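Re: [drarwood-swap] Shirts, storage and the June swap

Print this message | E-mail this message

Hi everybody, sorry for the long one, I've been saving up replies all week and now you get them in one lump!

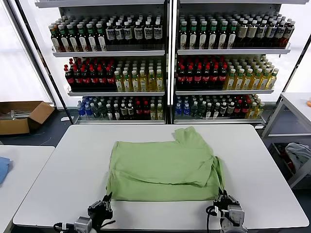
So first of all, yes, the June swap is on. Same hall on Cilley Street, doors at 9:30 for people bringing stuff and 11 for everyone else. I know the early slot got a bit silly last time (I was one of the people still dragging bags in at noon, so I'm not pointing fingers), but if you can get your things in before the crowd it makes the sorting so much nicer.

Now, Qiuyue asked a good question and I want to answer it properly, so I'm pasting her message in:

> From: Qiuyue Qin
> Subject: Shirts, storage and the June swap
>
> Hello all,
> I have two big tubs of t-shirts from my sons, plus some of mine.
> Most are cotton and in fine shape. A few have that yellowing at
> the collar and one or two smell like the basement even though I
> washed them. Is it rude to bring those? Also, should everything
> be folded, or does it go on hangers? Last time I folded it all
> and then saw racks.
>
> And does anyone have a way to store kids' clothes between sizes
> that doesn't end in a smelly tub? I am on my third try.
> Thanks,
> Qiuyue

Okay! Folding first. T-shirts, shorts, pajamas and baby things go on the tables, folded however you like. I do mine in half the long way, sleeves in, then in thirds, and my sister does some kind of little standing-up envelope that I have never been able to copy. People are going to unfold them to look at the size anyway, so please don't spend your evening on it. Dresses, button-downs and coats go on the racks. If you have spare hangers bring them, we ran out last time and I ended up draping coats over the piano.

On the yellow collars, I'd say bring them if the rest of the shirt is good, but put them in the rag and craft bin. There's a quilter who comes every time just for that bin, and I took home an armful myself last fall and made a rug out of it (a lumpy rug, but the cat thinks it's wonderful). If you want to try saving them first, I've had pretty good luck soaking in oxygen bleach and warm water overnight, then a normal wash. Don't put them in the dryer until you've looked at them in daylight. I've baked in more stains than I'd like to admit.

The basement smell is harder. What worked for me was a cup of white vinegar in the wash, no softener, and then hanging everything outside for a whole afternoon with some wind. Twice, for the worst ones. Softener seems to make it worse in my house, it sort of seals the smell in, though somebody on here will know more than I do about that.

For storage I gave up on the tight plastic tubs. Ours sat on the concrete floor and I think that was half the trouble. I moved everything up to a closet shelf in cardboard boxes, one size per box, with the size written on the short end so I can read it without pulling the whole stack down on my head. Let things dry a full extra day before you box them, even when they feel dry. The thick seams fool me every time, and so do waistbands. I also tried cedar blocks and they smell lovely but I can't tell you they did anything.

Somebody else (was it the Liang family?) mentioned the big zip bags you suck the air out of. I had 16 of those once and every one of them had puffed back up by Christmas. Maybe I bought bad ones. If yours hold, tell me the kind!

A few odds and ends while I'm here. Shoes are fine this time, please tie the pairs together. No car seats or crib mattresses. Whatever is left at the end goes in the back of my wagon, and I'll run it over to the drop-off on Stuvora Road, so if there's something you want back, come get it by 2.

And could a few people bring folding tables? We had shirts stacked so high on the last one that they kept sliding off onto the toddler pants, and then of course all the sizes got mixed up and I spent the last hour holding little t-shirts up to the light trying to read the tags. I really do need new glasses.

Qiuyue, if you want help with the tubs I drive right by you on the way to the hall. Just write me off list and I'll come by before 9.

Okay, that's my lump. Going to go move the laundry over before I forget it again.

307 views | 16 replies | Share this thread (1)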